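Keeping a shared table clear: trays, boxes and small holders
Posted 2020-04-11 by Kyriaki Economou

A table that gets used for everything ends up covered in everything. Ours is eaten at, worked at, and used for wrapping parcels and sorting the post. I have tried a number of ways of keeping it under control and most of them lasted a week. What follows is the set-up that has been going since February, with a few notes from readers who wrote in after the last page on drawers.

Before you buy anything

Take everything off the table and put it on the floor or a bed. Wipe the top down. Then put back only what gets used there every day. In our case it was cups, pens, tissues, keys and a phone cable. The rest had wandered in from other rooms and went back to them.

Measure the table and mark off the part you need for plates or for a laptop. Whatever is left over is the space for storage, and it is usually smaller than you think. A strip along one edge, as deep as your hand is long, is plenty.

Divided trays

A tray with sections of different shapes is more useful than one with equal squares. Round sections suit cups, jars and rolls of tape. A longer rectangular section takes pens, scissors, envelopes and the remote control. Leave one section empty for the first few days and see what ends up in it.

Check the corners before you buy. Sharp inside corners collect crumbs and are awkward to wipe. Rami Smadi wrote to say he lines his with kitchen paper cut to fit and changes it when he does the bins, and I have copied him.

Pale grey or white trays show dust less than black ones. They do show tea rings. A paste of bicarbonate of soda and water, left for a few minutes and rubbed off with a damp cloth, shifts most of them.

Shallow boxes

A shallow box is the right thing for soft items: napkins, dusters, cloths, a folded bag. Deep boxes get filled to the top and then you have to empty them to find what is underneath.

If the box is low enough, keep it under the tray and slide it out when you want it. It takes up no extra room. Stick felt pads under the box if it scrapes, and make sure the tray is steady before you pull. I bought mine from Stalari, and it came with a lid that I have never used.

Upright holders

Holders with several slots are sold for post, phones and remote controls. Stand one at the end of the table, away from where people reach across. Give each slot one job. We have one for letters to answer, one for letters to file and one for takeaway menus. When a slot is full, it gets sorted that evening.

Lenuța Roman uses an old Denex toast rack for the same purpose. It works well for envelopes but small cards fall through.

Cables

A cable hanging off the table and across the floor is a trip hazard, above all near chairs. Run it down a table leg with two or three reusable ties, then along the skirting board if it will reach. If it won't, move the table or charge the phone elsewhere. Do not run it under a rug.

Hot drinks

Give cups a fixed place, with a saucer or mat under each one, on the side furthest from paperwork. A spill at our end cost us a library book and most of a tax form.

Getting things in and out

Put the tray far enough in from the edge that it can't be knocked, and close enough that you can reach it without stretching. Try it standing as well as sitting. The box should slide out towards whichever hand you prefer, with nothing in front of it. Soft things go in loosely so that you can get hold of one without unfolding the lot.

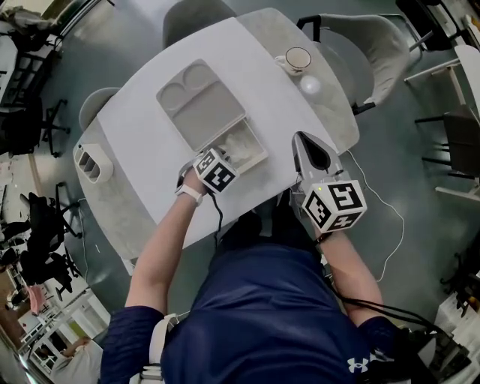 Chairs

Push them in. A chair left out becomes a shelf for coats and then for bags. If you have more chairs than you need on most days, put the spare ones against a wall.

Weekly clean

Lift everything off, shake out the tray, wash it in warm water with a little washing-up liquid and dry it fully before refilling. Delali Agyeman does hers on the same evening as the fridge, and says the two jobs together take less time than one load in the machine.

Next page: under the sink.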